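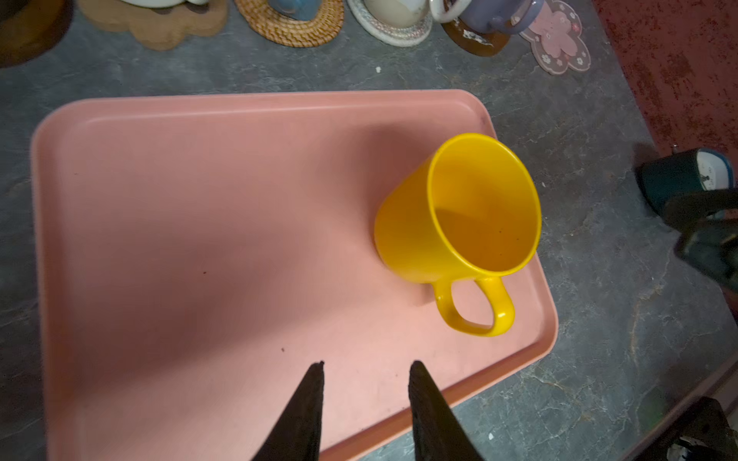
Mein erster Versuch als Roboterlehrerin dauert keine zwei Minuten, dann sagt Freya Kershaw sehr freundlich: »Den löschen wir.« Ich habe gezögert. Mitten in der Bewegung habe ich überlegt, ob ich die Tasse nicht doch lieber am Henkel nehme, und genau dieses Überlegen steckt jetzt in der Aufzeichnung. Wenn das System später daraus lernt, zögert es auch, und zwar an Stellen, an denen es gar nichts zu zögern gibt!

Ich bin in Driltby, in einer Werkstatt im ersten Stock, die nach Kaffee und warmem Netzteil riecht. Die Firma heißt Tierney, das Projekt Mondon, und die Aufgabe klingt so banal, dass ich am Telefon zweimal nachgefragt habe: Tassen, ein Tablett, Untersetzer. Die Tassen sollen vom Tablett auf die Untersetzer, oder umgekehrt, je nachdem, welche Liste gerade dran ist. Kein Mensch schreibt dafür ein Programm im klassischen Sinn. Stattdessen führt man die beiden Arme, Durchgang für Durchgang, und alles wird mitgeschnitten - die Kamerabilder, die Stellung der Gelenke, das Öffnen und Schließen der Greifer.

40 Durchgänge sind ein normaler Vormittag. Ich schaffe 20 und habe danach einen Nacken wie nach einem Umzug.

Kershaw leitet die Aufnahmen seit April und hat in dieser Zeit eine ziemlich genaue Vorstellung davon entwickelt, was ein gutes Beispiel ist. Schnell muss es nicht sein. Schön auch nicht (da war ich erleichtert). Aber es soll so aussehen, als hätte man von Anfang an gewusst, wohin man will. »Die Leute wollen besonders vorsichtig sein, wenn sie hier anfangen«, sagt sie, »und dann schleichen sie sich an die Tasse an.« Ich fühle mich ertappt.

Dann wird umgebaut, und das hatte ich mir als Pause vorgestellt, aber von wegen! Zwischen den Durchgängen muss alles anders stehen als vorher, und zwar wirklich anders. Menschen sind darin furchtbar schlecht. Ich stelle die gelbe Tasse dreimal hintereinander fast auf denselben Fleck und merke es erst, als Kershaw mir die alten Aufnahmen nebeneinander zeigt. Der Henkel mal nach links, mal nach vorn, das Tablett ein Stück gedreht, eine Tasse auch mal halb über den Rand. Ordentliche Leute haben es hier schwer. 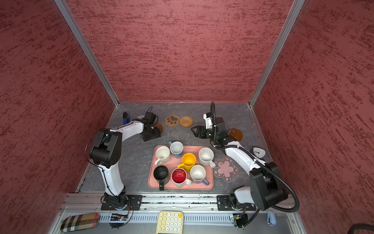
Bei den Untersetzern hat mich überrascht, wie viel Arbeit in so einem flachen Ding steckt. Der geflochtene ist Kershaws Liebling, weil man ihn gut erkennt. Die durchsichtigen findet sie gemein, mit dem grauen Untergrund darunter. Trotzdem bleiben sie im Sortiment, denn in irgendeiner Küche liegt garantiert so einer, und dann soll das System nicht ratlos davorstehen.

Am Nachmittag kommt Kieran Oakley dazu, er trainiert aus den Aufnahmen das eigentliche Modell. Von den letzten 121 Durchgängen hat er 105 behalten. Die anderen 16 schauen wir uns gemeinsam an, er mit einem Brötchen in der Hand. Zweimal hat jemand die Aufnahme zu früh gestoppt, einmal ist ein Greifer am Tablett hängen geblieben, und bei einem Durchgang streiten die beiden richtig lange, ob eine Tasse noch »auf« dem Untersetzer steht oder schon daneben. Oakley ist für streng, Kershaw für großzügig. Sie einigen sich darauf, ihn wegzulassen und die Regel bis morgen aufzuschreiben.

Ob man Fehler überhaupt immer wegwerfen sollte, frage ich. Nein, sagt Oakley, verpatzte Griffe mit anschließender Korrektur hebt er sogar gern auf. Wer nur Perfektes zeigt, bekommt ein Modell, das nach dem ersten Ausrutscher nicht mehr weiterweiß. In Kekham, wo Tierney einen zweiten Aufbau stehen hat, nehmen sie solche Korrekturen inzwischen absichtlich auf.

Vor der Heimfahrt darf ich noch einmal ran. Ich nehme mir die gelbe Tasse vor, denke ausnahmsweise an gar nichts und stelle sie ab. Kershaw schaut auf den Bildschirm, nickt und tippt auf »behalten«.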